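Ticket: Label printer skips every second label after lunch
Product: Jemico desktop label printer, bought through Noonan
Opened by: Noémie Pichon, Sakmont store
Status: Solved

Noémie Pichon wrote:

Hi again! I know I had a ticket with you in June about the cash drawer, so sorry to be back so soon, but this one has me stumped. We print our own shelf and price labels in the back office with the Jemico (the small gray one, USB, no network card) and it has started skipping. I send a sheet of labels from Emirell, the first few come out perfect, and then it spits out a blank, prints one, spits out a blank, prints one, and so on until I give up and hit the button.

The weird part is that it's fine in the morning. I can do a whole run at 8 am and not lose a single label. By 2 pm it's hopeless. I turned it off and on. I turned the computer off and on. I swapped the USB cable for the one from the scanner, which did nothing except stop the scanner from working until I remembered to put it back.

What I've got set up right now:
Label size in Emirell: the small shelf size, the default one you gave us
Darkness: 13
Speed: 6
Sensor type: Auto
Roll: the new ones from Noonan, the box that came on Wednesday

Any ideas? I have a whole wall of price changes to get through.

Colm Ó Ceallaigh (support) replied:

Hi Noémie, no problem at all. Blank labels in between good ones nearly always mean the printer has lost track of where the gap between labels is. Could you run a calibration for me? Printer on, lid closed, hold the feed button until the light blinks twice, then let go. It should push out a few blanks and stop with the edge of a label right at the tear bar. Then print a test run of ten or so and tell me what you see.

Also, are the new rolls the same as the old ones? Look at the sticker inside the cardboard core, there should be a part code on it.

Noémie Pichon wrote:

OK, calibrated. It blinked, it pushed out blanks, it stopped in the right spot, and I got a full test run with no skips. I was all ready to write you a thank-you note, and then I went and had my sandwich, came back, and it was skipping again. Same labels, same file, I hadn't touched a thing!

About the rolls – the old ones have a code ending in 35 and the new ones have the same code but with a 7 on the end instead. I called Noonan and the guy said they're "equivalent." They do feel a bit thinner to me. The backing paper is kind of see-through when you hold it up, and the old stuff was more yellowish.

Colm Ó Ceallaigh (support) replied:

That's really useful. The see-through backing matters a lot. The sensor shines a light through the paper and looks for the spot where it's brighter, and that spot is the gap. With thin labels on thin backing there's hardly any difference between label and gap, so it doesn't take much to throw it off.

Where does the printer sit? Any windows nearby, or a lamp? And is the lid clear or solid on yours?

Noémie Pichon wrote:

Oh no. It's on the desk under the window. The lid is solid but there's a little see-through strip in it so you can check how much roll is left. And the sun comes around to that side of the building right after lunch.

I've just put a folded dish towel over the strip and it printed 13 in a row without a blank. I feel silly but I'm also thrilled. Is the towel a real fix or am I going to set something on fire?

Colm Ó Ceallaigh (support) replied:

Ha, please take the towel off! The print head gets warm and there's a vent at the back. A strip of black electrical tape on the inside of the window strip does the same job and is safe. If you can move the printer out of the sun, do that too.

While you're in there, change Sensor type from Auto to Gap, under Printer > Media in Emirell. Auto tries to guess again each time the printer wakes from sleep, and I suspect that's what happened during your sandwich. After you change it, calibrate one more time with the tape on.

Noémie Pichon wrote:

Tape is on, printer moved to the other end of the desk, sensor set to Gap, calibrated. I printed the whole afternoon's worth in one go, let it go to sleep on purpose, woke it up and printed more. Not one blank!

One leftover question. The print is coming out a bit pale on the new rolls, mostly the thin lines in the barcode. The scanner reads them but sometimes takes two goes. Should I turn the darkness up?

Colm Ó Ceallaigh (support) replied:

Glad to hear it. I'd leave darkness where it is and drop the speed first, from 6 down to 4. Slower gives the head more time on each line and the thin bars come out crisper, while more darkness tends to make them bleed together. Give the head a wipe with one of the alcohol pens too, with the power off and the thing cooled down.

Noémie Pichon wrote:

Speed 4 did it, and the barcodes scan first time now.
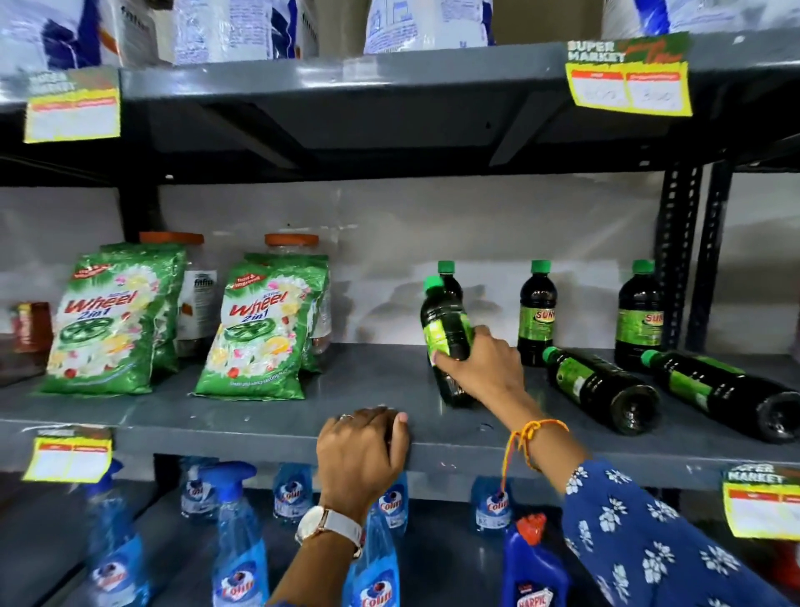
The price changes are next, and I'm going to work through them one aisle at a time so I don't mix up the old and new labels. I'm starting with household cleaning. The Wheel 2in1 packets are first on my list, then the green bottles on the same shelf, and I'll scan each label at the shelf before I go on to the next. If any of them take two goes I'll reprint that batch at speed 3. Does that sound sensible, or is 3 too slow for the motor?

Colm Ó Ceallaigh (support) replied:

Speed 3 is fine, the motor won't mind. I'd only use it for the ones that need it, otherwise you'll be standing there all day.

I've added a note to your account with the new roll code and the Gap setting, so whoever picks up next time will see it. If you still have any of the old rolls, use them up separately and calibrate whenever you switch between the two. I'll mark this one solved, and you can reopen it by replying.

Noémie Pichon wrote:

Will do, there are two old rolls left in the drawer and I've written OLD on them in marker. Thanks so much, Colm!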